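When I ask Kamrul Samarakoon where the odds and ends go, he laughs for quite some time. He has run the sorting room at Plenness for five years now, and he is very fond of the things that belong to no shelf.

"People bring us a box from the loft and they've labelled it kitchen," he tells me, pouring us both a second cup of tea, "and there's a bowl in it, yes, and then there's the whole of somebody's childhood!" He wouldn't have it any other way, he says — well, perhaps in October, when 200 boxes can come in before the half-term sale.

His rule is a simple one. Toys are looked over first, then anything for the bathroom or dressing table, and the mysteries go to his colleague Tekle Gidey, who has a gift for them. "Tekle will hold up some little knob and say, that's off a cooker, and I believe him every time."
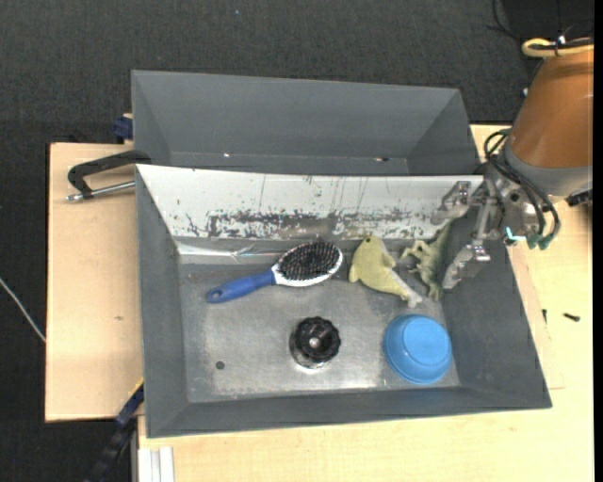

A hairbrush, a dolphin, a dinosaur and a blue bowl share a grey bin at Plenness.

The dinosaurs, Kamrul adds, never stay long. "I've got two grandchildren. I have to be quite strict with myself."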